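# Bathroom Sinks and Counters: Common Questions from Trundale Tenants

Last updated May 12, 2018
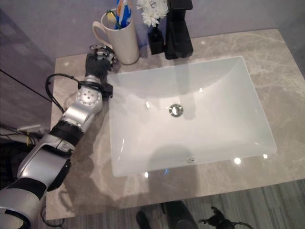
*Undermount sink with a pop-up drain and a marble counter.*

These are the questions the maintenance office gets most often from tenants in the Trundale buildings. If your question isn't covered, call or write to us using the details at the bottom of the page. For anything involving water on the floor or coming through a ceiling, call right away and don't send an email.

## Slow and blocked drains

### My bathroom sink drains slowly. Should I put in a request?

Try clearing it yourself first. Most slow bathroom sinks are blocked by hair and soap close to the top of the drain, and the job takes a few minutes. If the sink still drains slowly afterward, put in a request and tell us what you have tried.

### How do I get the stopper out?

It depends on the type. Some pop-up stoppers lift straight out. Others need a quarter turn counterclockwise and then lift. A third kind is held by a rod under the sink, and you have to loosen the nut on the back of the drainpipe and slide the rod out before the stopper will come free. Put a small bucket under the pipe before you loosen anything.

If you have push-to-close stoppers, the cap usually unscrews by hand. Don't use pliers on the cap. They scratch the finish, and we charge for replacement caps.

### Can I use liquid drain cleaner?

No. The older pipes at Hornach Street are metal and thin in places, and drain cleaner has caused leaks there before. It is also dangerous for whoever opens the pipe next. If you have already poured some in, tell us when you call so the plumber knows.

Use a plastic drain strip instead. You can borrow one from the office or buy one at any hardware store.

### What about baking soda and vinegar?

It won't hurt anything. It does very little for a hair clog, but it can help with smell.

### My sink smells, but it drains fine. What is it?

Check the overflow hole first if your sink has one. It leads to a channel inside the wall of the sink that joins the drain below, and soap film collects in it. Mix a little dish soap with warm water, pour it slowly into the hole, and work a narrow bottle brush in as far as it will go. Rinse with plain water.

If the sink is in a guest bathroom that doesn't get used, the water in the trap may have dried up. Run the faucet for a minute and see if the smell is gone the next morning.

### Something fell down the drain. Can you get it back?

Often, yes. Turn off the faucet and don't use the sink again until someone has looked. Small, heavy things like rings usually stay in the trap. Call the office and we will try to get someone to you the same day. There is no charge for this.

## Cleaning

### What can I use on a marble counter?

Warm water, a few drops of dish soap and a soft cloth. Wipe a second time with clean water and dry it. Sprays labeled safe for natural stone are also fine.

Do not use vinegar, lemon juice, bleach, bathroom descaler or anything that lists an acid on the label. Acids leave dull marks on marble that don't wipe away. This includes most sprays sold for shower glass, so be careful about overspray if your shower is next to the counter.

### I'm not sure if my counter is marble. How can I tell?

Look at the unit sheet in your move-in folder. It lists the counter material for every room. If you no longer have the folder, the office can look it up by unit number.

### There's a ring where a bottle was standing. Will it come out?

If you can see the ring but can't feel it, it may be soap residue or water minerals. Wash it with dish soap and dry the spot well. If the ring feels rough or looks dull when you look across the surface at a low angle, the stone has been etched and needs to be polished. Please don't try a scouring powder.

### How do I clean the sink itself?

Dish soap or a mild liquid cleanser on a sponge will handle toothpaste and soap film. Steel wool and the rough side of a scrubbing sponge will take the shine off a white sink over time. For rust spots, ask us first.

### What about chrome parts?

A damp cloth, then a dry one. If there is white scale on the chrome, you can lay a cloth dampened with diluted vinegar over it for a few minutes, but only if the counter isn't marble or another natural stone.

## Leaks and loose parts

### There is water in the cabinet under my sink. What should I do?

Take everything out and dry the cabinet floor. Put down a dry paper towel and run the faucet. If the towel gets wet only while the water is draining, the leak is in the drainpipe, and you can simply stop using the sink until we come. If it gets wet with the faucet off, the leak is on the supply side. Turn both shutoff valves clockwise and call the emergency line.

### The shutoff valve won't turn.

Don't force it. Old valves can snap. Call us, and if water is running, we will talk you through shutting off the main valve for your unit.

### The seal around my sink is peeling. Can I fix it?

Please leave it to us. On an undermount sink the seal sits between the counter and the rim below it, and it has to be fully dry before new sealant goes on. You will need to keep the sink dry for a day after the work. Tenants sometimes add a bead of sealant on top of the old one, and then both have to be cut out.

### Can I change the faucet?

Only with written permission. We use Flurberg faucets in nearly all units so that we can keep parts in stock. If you have a reason to want a different one, such as trouble gripping the handle, write to us. We will fit a lever handle at no cost.

## Requests and charges

### How long does a repair take?

Emergencies are handled the same day. Other sink and counter repairs are usually done within a week. Stone polishing takes longer, as it is done by an outside firm, Woo Stone Care, which visits our buildings 2 times a month.

### What will I be charged for?

Normal wear is never charged. That covers worn washers, old seals, stoppers that no longer hold water and minor dulling of the counter. Damage such as a cracked sink, a chipped counter edge or pipes harmed by drain cleaner is charged at cost. A full sink replacement under a stone counter can run to more than $600, so it is worth checking whether your renter's insurance covers it.

### Do I need to be home?

No, but tell us on the request form if we may enter without you. Please clear the counter and the cabinet below before the visit. Our staff will not move personal items, and if the cabinet is full, the visit has to be rescheduled.

### I'm moving out. What do you check in the bathroom?

We run the faucet, fill and drain the sink, look in the cabinet and inspect the counter. Remove any adhesive hooks or suction holders yourself and clean off the residue. Old marks noted on your move-in sheet aren't held against you. If you never turned in your move-in sheet, we go by the previous inspection.

## Contact

Tae-yang Hyun handles all plumbing and counter requests for the Trundale buildings.

- Office: Room 111, Hornach Street building, ground floor
- Phone: extension 2645
- Emergency line: printed on the sticker inside your front door

Request forms are in the rack outside the office. Include your unit number, a phone number and the times when we may come in.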